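Do garden tools really need a bath?

Some gardening books say you must wash your trowel after every single job. Must you? Pranab Akanda, who runs the kids' potting bench at Zakthorpe, isn't so sure, and neither am I. Dry dirt mostly brushes off. 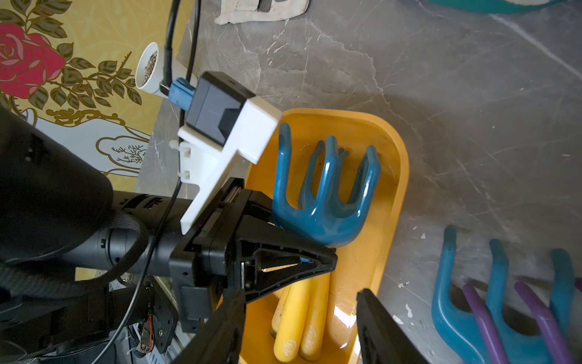 Sticky mud is another story. It can hold water against metal, and wet steel can rust. Mud from a sick plant may carry germs to a healthy one too. So a quick wash makes sense sometimes — but I'd want a good reason before I filled a basin.

If you do wash, plain water and a brush will shift most of it. You don't need special soap, whatever colour the bottle is. Let the tools soak for 2 minutes, scrub them, then dry them with an old rag. Keep your gloves out of the basin.
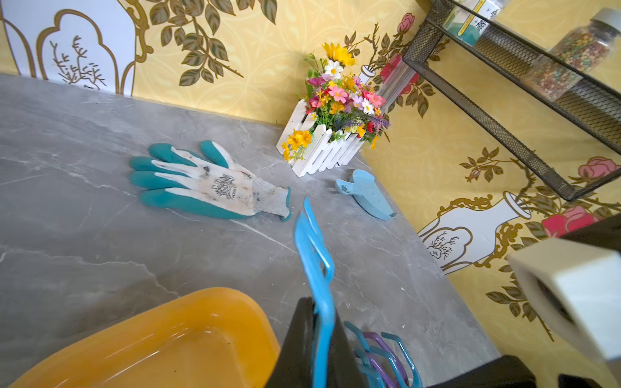 Ezekiel Strickland disagrees about the soap: he says a drop of it helps with greasy clay, and he has scrubbed more than 60 trowels to prove it. Fair enough. I'd still like to see him try half of them without.

What about a tray for your tools? 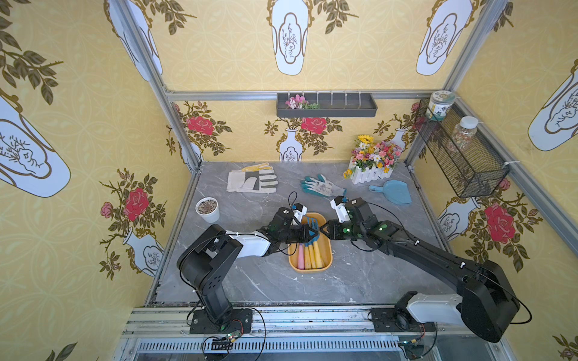
I used to think trays were just one more thing to buy. An old baking dish does the same job, as long as no one wants to bake in it again. Ask before you borrow one.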